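Questions I get asked about the marmalade (and my answers)

I started this page after the third time I typed out the same reply about pectin at eleven at night. If your question isn't here, write to me and I'll get to it, usually on a Monday. I make marmalade at home in Hollside, I've been doing it for a long while now, and I've got plenty of opinions. I'm not a food scientist! For anything to do with safe canning, please go by a tested guide from your extension office.

Do I have to use Seville oranges?

No. I love them, they're bitter and full of pectin and they smell like January to me, but some years I can't get any in Hollside at all. You can make a very good marmalade with regular oranges plus a couple of lemons, or with grapefruit, or with mandarins if you like it sweet. Go for fruit that feels heavy and smells like something when you scratch the peel.

What if my fruit is waxed?

Most supermarket fruit is. I put it in a colander, pour hot water over it, and scrub it with a vegetable brush until the peel loses that slick feeling. Rinse, dry with a towel, done. It takes me a few minutes a batch and I put the radio on.

Thick cut or thin cut?

This is the question that starts fights in my house. I'm a thick cut person. My sister-in-law Filipa Pacheco cuts hers so fine it looks like grass clippings (sorry, Filipa), and people do seem to finish her jars faster than mine. Try a batch of each. Thin peel softens sooner, so check it early. Thick peel can take two hours of simmering, sometimes more, and you really do have to wait until you can squash a piece between your finger and thumb. Once the sugar goes in, the peel won't get any softer.

Do you slice the peel by hand?

Yes, every time. I tried a food processor one year and got a sort of orange gravel. A sharp knife and a board that stays put are all you need. Put a damp dishcloth under the board if yours likes to wander, and stack the peel three or four pieces deep, pith side up. 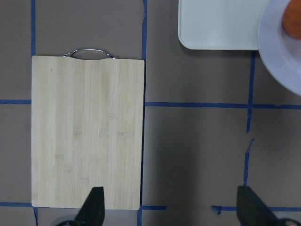 As for the knife, I use a plain chef's knife from the hardware store and sharpen it before I start. A dull one skids on citrus peel and that's how you get hurt. If your hands get tired, do the slicing one evening and the cooking the next. Cover the cut peel with the measured water and leave it in the fridge overnight. I think it sets better that way too, though I couldn't prove it to you.

How much sugar can I leave out?

Some, but go slowly. The sugar is doing a job in there, it helps the set and it helps the marmalade keep. I've gone down by 100 grams on my usual batch and been happy. When I went further, I ended up with syrup. Tasty syrup! We had it on pancakes until everyone begged me to stop. If you want a really low sugar spread, find a recipe written for that, with the right kind of pectin, and keep it in the fridge.

My marmalade didn't set. Is it ruined?

Almost never. Leave it alone for a day or two first, as some batches take their time. If it's still runny, tip it all back into the pan, bring it to a rolling boil, and test again every few minutes. I use a saucer from the freezer: drop a bit on, wait a minute, push it with a finger. If it wrinkles, take the pan off the heat. Then back into clean, hot jars with new lids.

It set like a brick. Now what?

You boiled it too long, welcome to the club. Warm a spoonful with a splash of water or orange juice before you spread it. Or brush it on a ham. Guilan Cui, who lives across the street, stirs mine into her barbecue sauce and now asks me for the bad ones on purpose.

Why does all my peel float to the top?

It went into the jars too hot. Let the pan sit off the heat for ten or fifteen minutes, until the syrup thickens a little, then stir gently and fill. I forget this step at least once a year.

Can I make it with mandarins only?

You can, and kids tend to like it. Mandarins have thin peel and not a lot of bitterness, so I always add two lemons, pips and all, with the pips tied up in a scrap of muslin. Squeeze that bag hard at the end. The gloopy stuff that comes out is pectin and you want every bit.
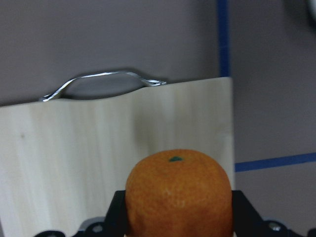 Cooking time is shorter too. I start testing the peel after forty minutes. Jinfeng Bai wrote to me to say she adds a thumb of fresh ginger, grated, right when the sugar goes in, and I've copied her ever since.

Can I freeze the fruit and do this later?

Yes, whole, in freezer bags. The peel comes out softer and you lose a little pectin, so add an extra lemon. I write the weight on the bag, because frozen fruit all looks the same to me by spring. The last bag I dug out said 1063 grams and nothing else, and I had to thaw it to find out it was grapefruit.

Do you sell it?

I don't, sorry. I give it away and I swap it. Lihua Wan trades me eggs for it, and I think I'm getting the better end of that.

Can I use your recipe for my school fair?

Please do! Just check what your state wants on the label before you sell any.

Which jars do you like?

Small ones. A big jar sits open in the fridge for weeks, and a small one gets eaten. I save mine all year and buy new lids every time.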